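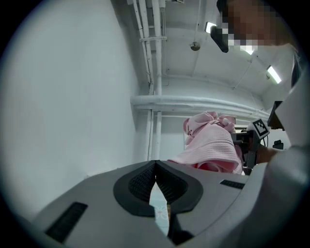
Open afternoon at Endus, 2019-04-26

I've been pestering Lizeth Huamán for an invitation to the Endus workshop ever since she started there, and in April she finally gave in! Two hours, far too much coffee, and more than 460 photos on my card by the time I got home – don't worry, I've been strict with myself and you're only getting a couple.

The idea, as Lizeth explained it to me, is that a person does an everyday job with grippers held in the hands, and the recordings are used later to teach a robot arm the same job. I'd expected big machines behind a fence, so standing right beside the people doing it was a lovely surprise. Towels were on the list that afternoon and I now have strong feelings about how hard it is to fold one without fingers (I had a go, mine looked like a cabbage).

Arnulfo Marulanda answered all my questions, including the silly ones. He told me they want 1,000 good recordings before the summer and that the towels are everyone's least favourite. Deisy Arboleda prefers the cups, but I missed those – they were on in the morning.

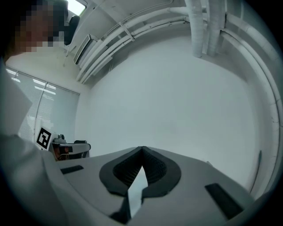
Gripper in close-up, with the blinds and all those white pipes behind. I love the ribbed lining inside the dark fingers.

Thanks to Milagros Cáceres for the lift back to the station. Next on my list is the Fenditz open day, if Yolanda can get us both in.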